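Two Finger Pads, One Wrist Camera: Picking Up Pens with the Marty Arm
Student project report, Cetberg lab course
Dec 16, 2020

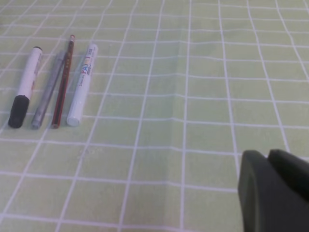 Our question was simple: does a wide, blocky finger or a narrow one do better at lifting thin things off a soft surface? We love this problem! A pen looks like the easiest object in the world until you try to get two stiff fingers around it while it lies against its neighbors.

We used four items, a marker with a black cap, a slim gray pen, a dark red pencil and a paint marker, laid side by side on a green gridded tablecloth. The grid helped a lot when we talked about positions (we just said "two squares left"). The cloth also has folds, and the straight lines bend where it wrinkles, so we stopped using them for measuring distances.

The controller was the Irnetti board with its standard settings. We made 380 attempts in all, split evenly between the Willach pads, which are the wide ones, and a narrow set we printed ourselves. Closing time was set to 900 ms for both.

The wide pads were great on the paint marker and the capped marker. Once they had hold, they kept hold. On the pencil they kept bumping whatever was next to it, and twice they swept the whole group across the table. The narrow pads got into the gaps much more often, but the pencil liked to swing around in them like a compass needle. Slowing the lift to 70 mm per second fixed most of that, and we were thrilled when it did.

The wrist camera sees the fingers in its bottom right corner, so part of the cloth is always hidden. We moved our approach path to start from the right and got a clear look at the pens before closing in.

Next we want to try version 2 of the narrow pads, with a rubber strip glued inside. The print files are ready and the test runs are planned for May.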